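Notebook, bench 2, kitchen chores
February 18, 2026

Picking up where the January pages left off. Nhi wants a yes or no on whether we tell Pridasell that the arm can "put away groceries." My answer going in was no, and I've tried to write down what I saw today without leaning on it too hard. Ánh thinks I lean on it anyway.

Setup is unchanged apart from the grip settings, which Ánh reworked last night. Vegetables on the table, saucepan in reach, tracked cart carrying the bowls. The job is vegetable into pan, then later vegetable into bowl, then the cart drives off with the bowl. We are nowhere near the cart driving off.

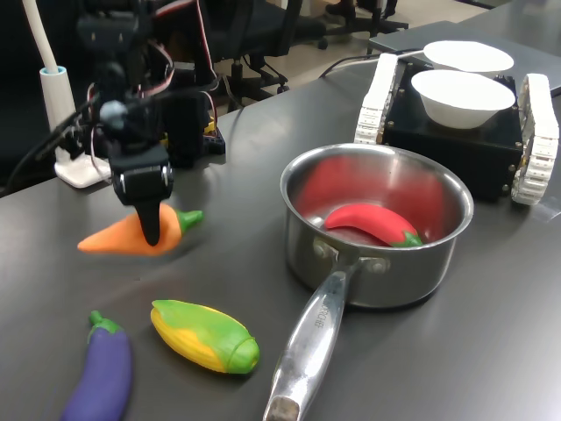 My main complaint with the pick step is that we keep scoring it as one thing. Finding the vegetable, coming down on it and getting hold of it are separate skills, and the Vi planner is decent at the first and so-so at the second. The carrot is the one I watch. It's soft and it tapers, so when the jaw comes down on the middle, as it does there, a small error in height means you're pushing on it and not holding it. A kid would just pinch the thing. Ánh says a slower approach will fix this. Maybe. We said that in January about the eggplant.

Also note for whoever reads this next: do not trust the "grasp OK" flag in the log. It trips on motor load. Pressing on the table makes motor load too. I want a person checking by eye until we have something better, and yes, that means someone sitting there, and yes, at that point the someone could put the carrot away.

Vendor sheet from Terkar says the arm is "ready for light household tasks." I'd like to know which household. Everything in ours is laid out on a bare gray top with good light, no bags, no dish towel in the way, and the vegetables are toys that weigh next to nothing and don't roll much. Real onions shed skin. Real carrots come in a bunch with a rubber band around them.

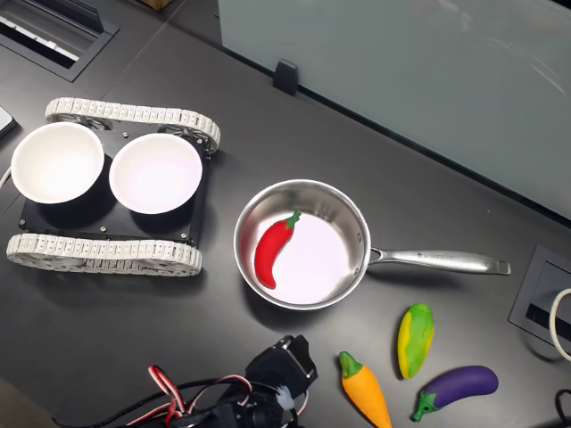

Overhead view, chili in the pan, carrot, eggplant and the yellow-green one still out. Bowls empty.

Talked through the layout with Nhi over lunch. She'd move the cart closer so the arm has less to do. I don't like it. Every time we move something closer the number gets better and the claim gets weaker, and then somebody at Pamier asks for the demo in a real kitchen with the counter at a normal height and we're stuck. If we do move it, write down the old position first. Tape on the table, please, and a line in here.

Log ran to entry 736 before I stopped it to clear disk space. Haven't gone through them. Ánh has a script that sorts by stall, will ask.

Where I'd put things today, for Nhi's email:

Pan as target: worth continuing. Wide opening, forgiving.
Bowls as target: not yet. They sit on the cart plate with nothing holding them, and I don't want the arm knocking one off in front of a visitor.
Cart driving with a loaded bowl: don't mention it.

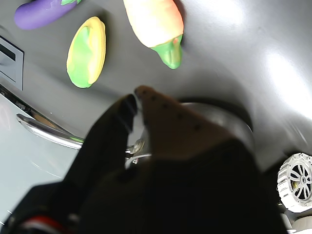
The other thing I keep coming back to is time. Even if every step worked, a person clears this table in one go with both hands while thinking about something else. The arm does one item, goes home, looks again, plans again. For a kitchen that's silly. For a shop floor on a night shift it might be fine to be slow, and if Pridasell wants to talk about sorting parts into bins, I'd be a lot less grumpy. Same arm, same software, much duller job, and someone might pay for it.

Ánh's reply, which I promised to put in: the first dishwashers were bad too, and I would have written this same page about them. Fair. I'd still have washed the plates by hand that year.

To do
- Height offset on the approach, try 5 mm lower and log it separately from the speed change. One change at a time!!
- Something to stop the bowls sliding. Rubber mat, maybe.
- Split the score sheet into find / reach / hold / release
- Ask Terkar what they tested on
- Nhi to hold the email until the new score sheet has 2 full sessions in it

Left the controller off. Key to the cabinet is back on the hook.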